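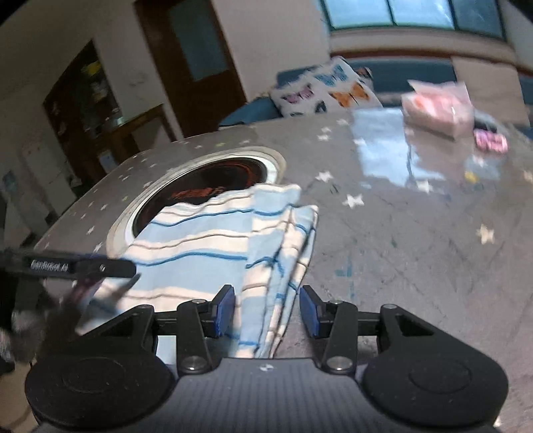 Search this site
Enter keywords
Go

How to Work Out Your Effective Hourly Rate

By Delali Ametepe
Updated 23 April 2018

The rate printed on a pay stub is the nominal rate. It is applied to paid hours only and takes no account of unpaid time, of costs the job requires you to cover, or of changes in prices. The effective rate corrects for all three. You need it to compare two job offers, or to compare your pay now with your pay in an earlier year.

The method below works for hourly and salaried workers. It does not cover tipped work or piece rates. It gives a figure for your own planning and does not tell you whether your employer has met the wage and hour rules in your state.

What you need

Pay stubs for the full period, or a year-end statement plus a record of shifts
A calendar or log showing the days you worked
Receipts for anything you had to buy for the job
A consumer price index table covering both years you want to compare
A spreadsheet, or paper and a calculator

Use gross pay throughout. Take-home pay changes with filing status, health plan and retirement contributions, and two people on the same wage can show different results for reasons unrelated to the wage.

Step 1. Fix the period

Choose a start date and an end date that fall on pay period boundaries. A full year is best. If you choose less than a year, avoid a period that contains a rate change. If the rate changed partway through, treat each part separately up to Step 4, then add the dollar amounts together and the hours together. Do not average the two rates.

Step 2. Total the gross pay

Add gross pay from every stub in the period. Include overtime, shift differentials and bonuses earned in the period. Leave out expense reimbursements. A bonus paid in the period but earned earlier belongs to the earlier period.

The worked example uses the records of Arnulfo Bedoya, a warehouse picker in Budirbridge. He was paid $22.00 an hour for 1,309 hours, with no overtime and no bonus.

1,309 x 22.00 = $28,798.00

Step 3. Total the hours

Start with paid hours. Then add unpaid hours the job required. Common sources are waiting at a security check, putting on required gear, reading messages from a supervisor at home, and unpaid training. Commuting is left out here. You may add it if you are comparing two jobs in different locations, but add it to both.

Few people have an exact record of unpaid time. Log it for 2 weeks, find the average per shift in minutes, and multiply by the number of shifts. The log should be taken in an ordinary stretch of work. If your workload is seasonal, take one log in the busy season and one outside it and weight them by the number of shifts in each.

Bedoya worked 187 shifts of seven paid hours. His log gave an average of 18 unpaid minutes per shift.

187 x 18 = 3,366 minutes
3,366 / 60 = 56.1 hours
1,309 + 56.1 = 1,365.1 hours

Some of the time you log may be time the law requires your employer to pay. Keep the log in any case. It is useful if you later raise the question with payroll or a labor agency.

Step 4. Subtract job costs

Deduct only costs you would not have had without the job and were not paid back for. Required footwear, tools, license fees, laundry service for a uniform and paid parking are the usual items. For a purchase that lasts more than a year, divide the price by the number of years you expect to use it.

The example has one item, parking at $11 a month for 12 months.

11 x 12 = $132.00
28,798.00 - 132.00 = $28,666.00

Step 5. Divide

28,666.00 / 1,365.1 = $21.00

Round at this point and not before. The effective rate is $1.00 below the nominal rate.

Step 6. Adjust an earlier rate for prices

To compare with an earlier year, repeat Steps 1 to 5 on the earlier records. Then restate the earlier result in current dollars:

earlier rate x (current index / earlier index)

Use annual averages if both periods are full calendar years. For shorter periods, average the monthly index values for the months covered. Use the same series for both. Mixing a national series with a regional one is the most common error readers send in, followed by mixing seasonally adjusted and unadjusted values. Use unadjusted values.

Bedoya's effective rate in the earlier period was $20.40. The index values in this example were set for easy arithmetic, so look up the real ones for your own years.

Earlier index: 240.0
Current index: 250.8
250.8 / 240.0 = 1.045
20.40 x 1.045 = $21.32

In current dollars he earned $21.32 then and $21.00 now. The effective rate rose by 60 cents in money terms and fell by 1.5 percent after the price adjustment.

Notes for salaried workers

In Step 2, use gross salary for the period. In Step 3, use the hours you worked, with no separate entry for unpaid time. Do not use 2,080 hours unless you have checked that it matches your schedule. Paid leave can be handled either way: count leave hours as paid hours, or leave them out. Leaving them out gives a higher rate for the job with more leave. State which method you used and apply it to every job in the comparison.

Checking the result

The effective rate should normally be lower than the nominal rate. If it is higher, look for overtime premium, a bonus, or excluded leave. If none of these applies, check that all paid hours were entered. If it is lower by more than a fifth, recheck the conversion from minutes to hours in Step 3.

Corrections: Huia Mahuika pointed out that the March version of this page divided before subtracting costs. The order of Steps 4 and 5 has been fixed.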